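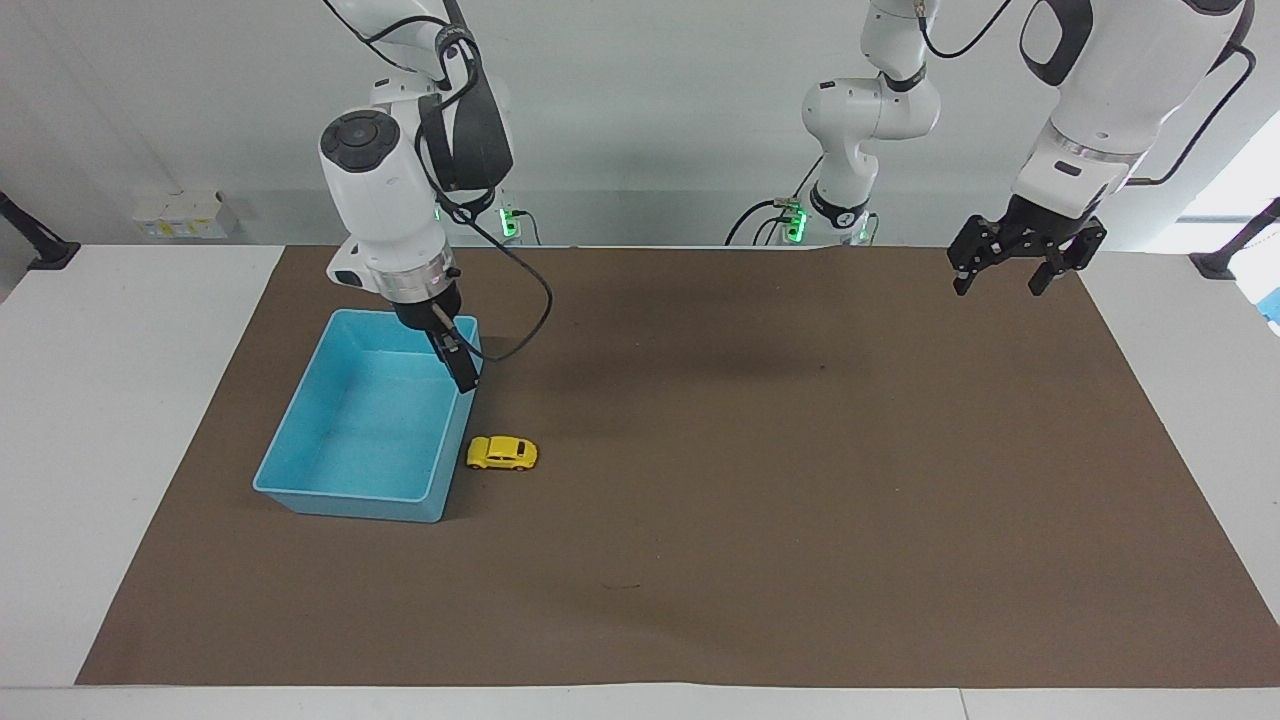

*Right gripper over the blue bin, yellow car next to it. Fixed camera.*

Quick one, I have a kettle on and a cable to reroute.

Been swapping fingers on the right arm all October. Two sets so far: the stock Flullik ones and the narrow Veloso ones Ekow Sowah talked me into. Task is dumb on purpose. Toy car, bin, brown mat, go. The car is a pain though — rounded roof, rounded nose, glossy paint, nothing flat where you want it. If a finger can hold that it can hold most of what I care about.

Totals, both sets, same controller (Loklow, old firmware, dont ask): 709 tries with the Flullik, 696 with the Veloso. Wanted them equal. Ran out of evening.

Stock fingers dropped the car 244 times. Way more than I expected. Mostly it squirts out the front when they close on the slope of the hood. You hear it before you see it, a little click and then wheels on paper. The Velosos dropped it too, just less, and I haven't finished going through those logs so no number yet. Will post when I have it.

Things I changed along the way:

- closing speed, way down
- approach height, up a bit so the tips clear the bin rim
- wrist angle, then back again, then gave up and left it

The rim thing matters. If the car sits close to the bin wall one finger has nowhere to go, and a fat fingertip makes that worse. Thin tips win there, easy. Where thin tips lose is twist. Grab off center and the car pivots like a weathervane.
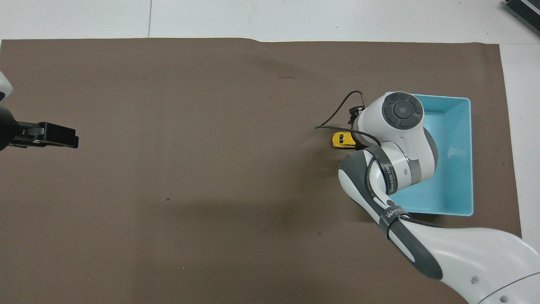
*Car at the gripper, bin to the right. View from the head camera.*

Cameras. I keep going back and forth. The fixed one is great for judging height over the rim and useless when the arm leans across. Head view is much better for which way the car is pointing, but look how much of the bin dissapears behind the arm. Ekow says just use both and stop whining. Fine. Sterkow sells a tiny wrist cam that would probably settle it, and I am not buying anything else this month.

Also the cable. That big loop by the wrist bugs me every time I look at it. I want it tighter but every time I shorten it the wrist runs out of slack on the far turns. Tried 9 different tie points. Number four was ok.

Left arm next, same car, same bin on the other side. Then maybe rubber pads on the Velosos for the twist problem, if teh glue ever shows up.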